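Catering & Hospitality Supplies > Front of House > Table Service

Flisto Table Linen Program for Dining Rooms and Function Spaces

The Flisto program supplies table linen to restaurants, hotels, colleges and residential care homes. It covers tablecloths, napkins, runners and tray liners, and is available for outright purchase or on a supply agreement with Plastcombe. All items are cut, hemmed and packed at the Cheng Road workshop, and orders are inspected there before dispatch.

Fabric and Construction

Flisto linen is woven from a cotton and polyester blend selected for repeated commercial laundering. The cloth has a plain weave with a satin band on tablecloths and napkins. Runners and tray liners are supplied without the band. Hems are double-turned and lockstitched, with mitered corners on all square and rectangular pieces. Round cloths are finished with a narrow rolled hem.

Standard napkins measure 20 inches square. Square tablecloths are available at 46 inches and 88 inches. Other dimensions, including lengths for banquet tables and conference tops, are made to order from a drawing or a written specification. Customers are asked to state the finished size required and to indicate the drop on each side.

Colors

The range is offered in white, ivory, slate, forest and burgundy. White and ivory are held in stock at all times. The remaining colors are dyed in batches, and slight variation between batches should be expected. Establishments furnishing a single room are advised to place one order for the full quantity. Swatch cards are sent on request and remain the most reliable guide to color.

Tray Liners

Liners are cut to fit rectangular, round and oval trays. A paper template is required for oval sizes, as the curve at the ends differs from one manufacturer to another. The template should be traced from the inside floor of the tray and marked with the name of the establishment. 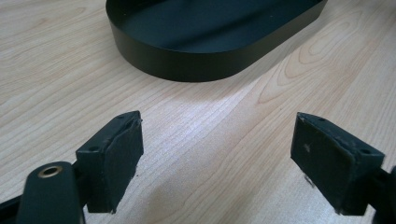

Oval tray in black, shown without liner.

Liners may be ordered in any color in the range. Embroidered initials or a simple crest can be added to liners and napkins. Artwork should be submitted with the order, and a stitched sample will be returned for written approval before production begins.

Care and Laundering

New linen should be washed once before it is put into service. Colored items should be laundered separately from white items. Chlorine bleach must not be used on colored cloth. Brulix stain treatment is suitable for wine, coffee and grease marks and may be ordered with the linen. Items should be ironed while slightly damp and stored flat or loosely rolled, away from direct sunlight.

Ordering and Delivery

Stock items are dispatched within 3 working days of a confirmed order. Made-to-order and embroidered items require additional time, and a delivery date is given in writing with each quotation. Unused stock items may be returned in their original packaging. Items made to a customer's own dimensions, or carrying embroidery, cannot be returned unless faulty.

The workshop closes for annual maintenance during the first week of July. Orders for that period should be placed in advance. Prices and color availability were last revised on Jun 2, 2024.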